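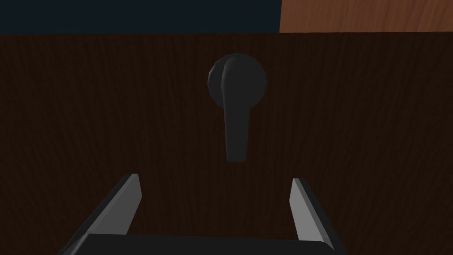 Wrist view: gripper open, lever at rest.

Turkent Door Pack
Recorded demonstrations and recording software for simulated door opening

Supplied by: Mesico
Product type: demonstration set with recorder
Licence: per site, up to two recording seats
Last updated: 2019-12-24

Overview

The Turkent Door Pack is for groups training a two-armed robot to work its way through a house. It covers one family of tasks: finding a door, getting to it, working the handle, opening the door and passing through. Everything is recorded in simulation by people driving the robot by hand.

The pack has two parts. The first is a finished set of 3652 demonstrations, checked and labelled, which can be used for training as soon as it is unpacked. The second is the recorder, the same program our own operators use, so that a customer can add demonstrations of their own in the same format.

Doors are a good deal harder to learn from than picking things up off a table. The robot has to line up with a small part, turn it through an arc, hold it there and move its whole body while the door swings. A short mistake early on often shows up much later, when the door catches an elbow or swings back. We record each attempt from start to finish for this reason, and we don't cut out the driving between one stage and the next.

What is recorded

Each demonstration is stored as one folder. Inside are the head view and the wrist views, the joint positions of both arms, the opening of each gripper, the position and heading of the base, and the commands sent by the operator at every step. Commands and measured positions are kept apart. Some customers train on one and some on the other, and the difference between them is useful when an arm is pressing against something and can't go where it was told.

The state of the door is written out as well: handle angle, hinge angle and whether the latch is engaged. These come straight from the simulator and have no noise added. They are there for scoring and for sorting the set. We'd advise against feeding them to a policy that is meant to run on a real robot, which won't have them. 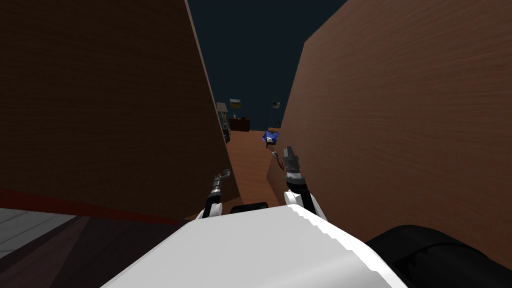
Where the robot starts matters a great deal. In our first release every attempt began squarely in front of the door at arm's length, and policies trained on it failed when the base was turned a little or stood too far back. The current set has starts spread along passages and inside rooms, with the head tilted to different angles and the grippers held at different heights. In some of them the target is well ahead and the operator has to drive a fair distance before the arms are any use.

Head angle is left to the operator once the attempt has begun. Some keep it low and watch the fingers, others prefer to look up and down as they go. We haven't tried to make them all work alike. If you need a narrower style, the label file gives an operator code for each folder and you can filter on that.

The Hutsuliak house

All demonstrations take place in Hutsuliak, our furnished house model. It has wood-grain and tiled walls, lever handles, and rooms laid out so that furniture sits where a robot base would have to steer clear of it. Doors open left or right, towards the robot or away from it. Door weight, hinge friction, handle stiffness and the strength of the latch spring are all drawn afresh at the start of an attempt and saved with it.

Surface colours and lighting can be changed when a demonstration is replayed. Replaying does not alter the motion. It renders the same movements again under the new settings and writes a new set of views next to the old ones, so a single recording can give you several versions to train on. Low light is worth including. A dark handle on dark wood is a common cause of missed grasps in our own tests.

How an attempt is driven

The operator sits at a desk with a hand controller for each arm and a pair of foot pedals for the base. The left controller moves the left arm and the right moves the right arm, with a trigger on each for the gripper. Motion is relative. Letting go of the grip button freezes the arm, which lets the operator bring a hand back to a comfortable place and carry on.

A normal attempt goes in this order.

1. Load a start from the list, or ask for a random one.
2. Check the head view and adjust it if the handle is out of sight.
3. Press record. A short tone confirms it.
4. Drive to the door and stop the base before reaching.
5. Bring one gripper to the handle. Either arm may be used unless the task sheet names one.
6. Turn the handle until the latch clears, then push or pull.
7. Drive through, keeping both arms clear of the leaf and the frame.
8. Press stop and mark the result.

Step five is where new operators lose most time. 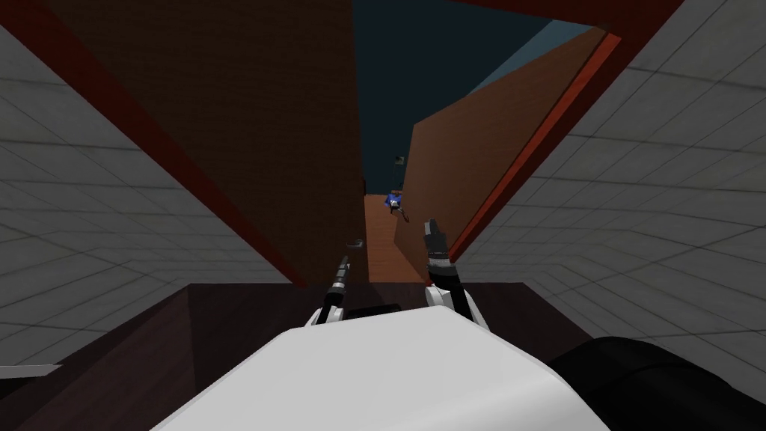 The usual trouble is depth. From the head, looking down past the body, a fingertip and a handle can seem to touch when there is still a hand's width between them. The wrist view settles it, and the recorder can show both side by side or swap between them on a pedal. Kianoush Ghorbani, who trains our operators, has new people practise reaching with the door locked for their first session. They learn where the fingers are before they have to worry about anything swinging.

Parallel grippers don't have to close on a lever. Many operators hook it from above with one finger and press down, which is quicker and more forgiving of a poor approach. Both methods are in the set and are labelled "grasp" and "hook". If your gripper has thick pads, leave the hooks out.

Failed attempts

We keep them. A folder marked "fail" has the same contents as any other, with a reason code added: slipped off handle, latch not cleared, collision, lost sight of target, ran out of time, or operator stopped. An attempt where the operator slipped and then recovered is marked "pass, with recovery". Customers have told us those are the folders they get the most from, and we now ask operators to carry on after a slip wherever there's a sensible way to do so.

Failures are held in a separate list, so they won't be loaded by accident.

Checking and labels

Every demonstration in the supplied set has been watched through by someone other than the person who recorded it. The checker confirms the result, marks the step at which each stage begins (approach, reach, turn, swing, pass through) and adds a note if something odd took place. Washington Vieira runs the checking desk at our Plurkcombe office and deals with queries about labels. If you find a stage mark that looks wrong, send the folder name and the step number. Corrections go out with the next update.

A plain-language instruction is stored with each folder, such as "open the door and go into the next room". The wording varies from one folder to another. Some instructions name a thing near the goal, such as a lamp or a chair, for use with models that take text.

Recorder requirements

The recorder runs on Linux or Windows. It needs a desktop graphics card with enough memory to render the head and wrist views together, and 40 GB of free disk space for the program and the house model. The demonstration set is extra and is supplied on a drive. Hand controllers and pedals can be bought from us or separately; the manual lists the models we have tested. A game pad will work for the base but is too coarse for the arms.

If the machine can't keep up, the recorder slows simulated time and does not drop frames. The recording stays even, though driving becomes tiring after a while. Turning down the display size helps and has no effect on what is saved. 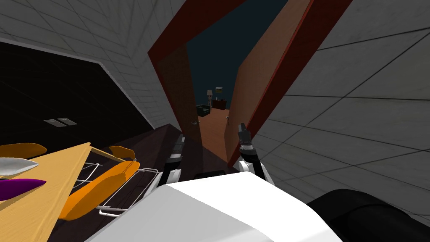 Using your own robot model

The supplied demonstrations were made with our standard two-armed base. You can load a different robot into the recorder if you have a model file with named joints and collision shapes. Recordings already in the set cannot be transferred to it, as the arm lengths and the height of the head will differ. New recordings made with your model use the same folder layout and can be checked with the same tool.

Please test reach before you start recording in quantity. A short arm may get to the handle and still be unable to hold the door open while the base turns.

What's in the box

Drive with the full demonstration set
Recorder installer and licence key
Hutsuliak house model
Checking and labelling tool
Scripts for loading, filtering and replaying
Printed operator manual, with practice tasks

Updates and support

Updates are free for two years from purchase and can be downloaded or sent on a drive. The next one is planned for April and adds round knobs and sliding doors. Support is by email from the Plurkcombe office, in English or Portuguese. Operator training can be arranged on your site or ours and is quoted separately.

To order, or to ask for a sample of the set, contact Mesico sales and quote "Turkent Door Pack". Samples include passed and failed attempts and the loading scripts. The recorder is not part of the sample.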